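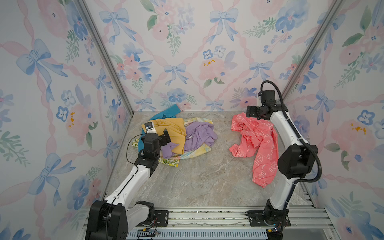

# Koko two-arm kit: speaker notes, Thursday session

Slot is 20 minutes including questions. Title slide stays up while people sit down. Start at ten past even if the back rows are still filling.

## Opening (2 min)

- Say who we are: the returns side of Nwosu. Clothes come back in bags, get taken out, separated, checked and folded. Most of the day goes on the separating.
- We had the Koko kit on trial through June. Plomonance makes it and lent it to us at the normal trial rate. They have not seen these slides.
- I will cover what you get, what we asked it to do, how it did, what it costs.
- Ask for hands: who handles soft goods? Who has tried to automate any of it?

## What is in the kit (4 min)

- Two arms on one metal rail, each with a two-finger gripper. The arms are white and black, so are the grippers in the catalogue, but ours came all black.
- A camera on each wrist. They look down the gripper at the cloth, and that matters more than I expected when I ordered it.
- Aluminium corner posts and three wall panels. You choose the panels and the floor surface when you order. Ours has the floral walls and the marble-pattern floor.
- Troltus, the control software. Separate licence. I come back to this under cost.
- Not in the kit: a table, a safety guard for the open front, a network switch. Budget for all three.

Don't read out the parts list. It is in the handout.

## Setting up (3 min)

- Packed weight 68 kg. Two people to lift, and check your goods lift first. We had to go round by the loading bay.
- The rail goes down first, then the arms bolt to their plates. The manual has these two steps the wrong way round in the printed copy. The online copy is right.
- Check the cables at full reach before you close up the walls. The thick conduit on the right arm needs room to loop. We set ours too tight and had to redo it.
- Calibration took us a full morning. Plomonance say an hour. An hour may be fair if you have done it before.
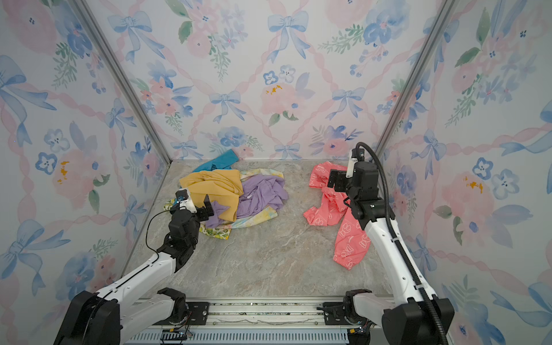 *Koko at a mixed pile: left gripper in the yellow garment, right gripper over the coral-pink one.*

## The task (4 min)

- Point at the slide: yellow, lavender, turquoise and a lemon print all in together on the left. This is the kind of load we care about.
- The job we set was to take one garment from a pile, move it clear, and go back for the next. No folding in this trial.
- Mixed loads on purpose. Plain and printed, and long sleeves wherever we could get them. Sleeves are where a second garment tends to come along with the first.
- We scored a pick as good only if one garment came away and stayed in the gripper until it was put down. Anything else was a miss, including two at once.

## Results (4 min)

- 161 attempts in the scored runs. 103 good.
- Most of the misses were two garments lifted together. A smaller group were slips, where the cloth came out of the fingers on the way up.
- Prints gave no more trouble than plain colours. I had expected them to.
- Thin, slippery fabric was poor. If most of your stock is satin or lining material I would wait for the next gripper.
- It is slower than a person. Say this plainly and move on. Someone will have worked it out from the video anyway.
- The arms never touched each other in a scored run. Troltus slows one arm when the other crosses the middle, and you can set how cautious it is. We left it on the default.

Pause for water. Change slide.
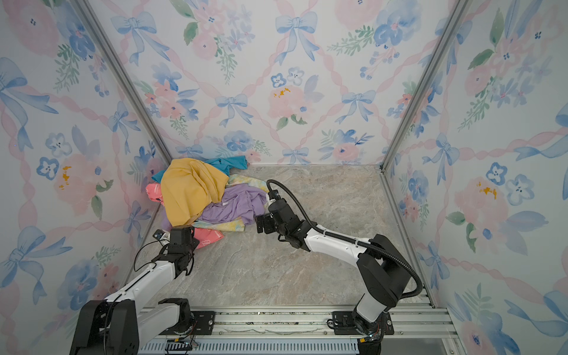 **Can you run the kit without a Troltus licence?**

Only in manual mode. The arms will power up and can be moved by hand controls, but picking from a pile needs the licence to be active.

## Cost and support (2 min)

- Rental was £1397 a month with the licence included. Buying outright is priced on request and depends on the panels and floor.
- Gripper pads are a consumable. We changed ours once.
- Support answered by email the same day, mostly. Phone support is weekday mornings only, which was awkward for our late shift.
- Keep the rail grooves clean. Lint and bits get into the channels, and it is a brush job at the end of the shift.

## Would we keep it? (1 min)

- For separating cottons and knits, we have asked for a second month. For the rest of the line, we are staying with hand work.
- If there is time, show the long clip (no sound). If not, skip to the contact slide.
- Handouts are by the door. The spare ones go back in the blue folder.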